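Keeping a white glossy tile floor decent: sweep onto a mat, or straight off the tile?

Asked by Ghizlane Salem
Kutville Neighbors Help, Cleaning and Floors

Hi all! We moved into our place in April and every bit of the downstairs is white glossy tile. Gorgeous for as long as it takes to walk across it, and then I see every crumb. I've been sweeping with a long-handled dustpan (the stand-up kind, my back is not what it was) and I always get that thin gray line of dust the pan won't pick up. I chase it backward across the room until it's under the stove.

My sister-in-law sweeps everything onto a dark floor mat and fills the pan there, and swears by it. Doesn't the mat just get filthy? Also, what do you all do with wrappers and plastic bags? They sit on top in the pan and slide right back out the minute I lift it. I've got a bucket I could use but I'm not sure what order to do all this in. Thanks in advance!

3 answers

Efthymia Stefanou
Your sister-in-law is right, I've done it this way for years. Gloss tile has nothing for the dust to hold on to so it skates ahead of the pan. A mat with a bit of grip stops it. Get a flat one with no fringe, black or dark gray so you can see what you've missed, and keep the bucket next to it so you're not carrying a full pan across the room.

Big stuff goes in first. I push any bags and wrappers into the pan with the brush, tip that in the bucket, and only then go after the dust.
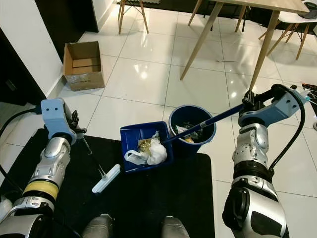
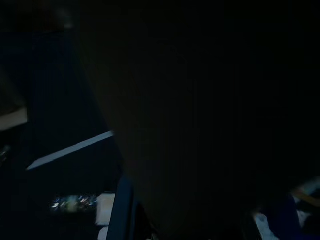
Hold the brush head down across the front of the pan while you lift, that's what keeps a plastic bag from sliding off. A crumpled bag catches air like you wouldn't believe! If it's really puffed up just pick it up by hand, life is short. And yes, the mat gets dirty, so when you're finished fold it in on itself, take it outside and give it a good shake. Mine gets hosed off every couple of weeks and dries over the fence.

One more thing, do the room from the walls in. I used to start in the middle and I have no idea why.

Manolis Antoniadis
vacuum. 30 seconds. done

Eirini Kourkoulas
I don't bother with a mat (we have a dog, it would become his mat) but I can help with the gray line. Check the front lip of your dustpan. Mine had a nick in it and the dust was going straight under. Lay the pan on the tile and look along it at floor level, and if you see daylight, that's your problem. A pan with a soft rubber edge fixed most of it for me, and whatever is left I get with a barely damp paper towel. Barely! Too much water on white tile and you're buffing out streaks until dinner.

Soft bristles too, by the way. The stiff ones flick the crumbs and then you find them in the hallway with your socks.

Comment from Ghizlane Salem
Eirini, I looked and there's a gap I could slide a dime through, so that explains a lot. Going to try a new pan and the mat both. Manolis, the vacuum wakes the baby :) Efthymia, does yours have a rubber back or is it plain? I don't want it sliding around on me.

Comment from Efthymia Stefanou
Rubber back, definitely. The plain one I had before went out from under me by the sink.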